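Set a Breakfast Place That Makes a Plain Slice of Bread Feel Like a Treat

I love a set table in the morning. Dinner gets all the candles and folded napkins, and breakfast gets a paper towel over the sink! It takes me 5 minutes to lay a proper place, and I enjoy every one of them, so let me show you how I do it.

What you need

One cloth placemat
One plate, square or round
A fork and a table knife
A mug
A small tray for the baked goods
Bread, rolls, whatever you picked up or pulled out of the freezer

Start with the cloth

Pick the placemat first and let everything else follow from it. I go for warm colors in November, when it's still dark at 7 and the kitchen needs cheering up. Yellow is my favorite by a mile. Shake it out, lay it down with the long side facing the chair, and smooth it from the center with flat hands. A few creases from the drawer are fine. If they bother you, a warm iron for 10 seconds on the back will do it.

Plate in the middle

Set the plate in the center of the mat and leave a good band of cloth showing all the way around. With a square plate, line up its edges with the edges of the mat. White is lovely on a strong color, and a thin dark rim gives it a nice crisp outline.

Fork and knife

Fork on the left, tines away from you. Knife on the right, blade facing the plate. Leave a finger's width between the plate and each piece. I like slim, dark flatware with a light plate (mine came from a box marked Drisik at a yard sale, and I have never seen that name again).
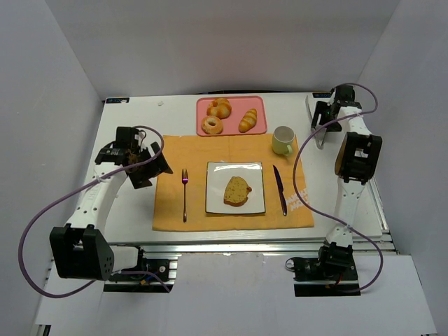 Then the mug, which goes at the top right corner of the mat, above the knife. Turn the handle to where your hand naturally lands - for me that's toward the knife side. Lefties, swap it over! Leave it empty until everyone is sitting down, or you'll be drinking lukewarm coffee.

The tray

Put the tray just behind the placemat, close enough to reach without standing up. Mix your shapes: a round bun, a bagel and a croissant look so much more fun together than three of the same. Set the croissant on a slant and give it the roomier side, as it sheds flakes on everything nearby. A color that isn't anywhere else on the table works really well for the tray. Pink with yellow and light green is such a happy mix.

Serving

Put one slice on the plate before you call people over. A plate with something already on it gets them to the table faster, at least in my house. Butter and jam can go beside the tray, with their own knife.

For a second place, leave 60 centimeters from the middle of one plate to the middle of the next so elbows don't bump.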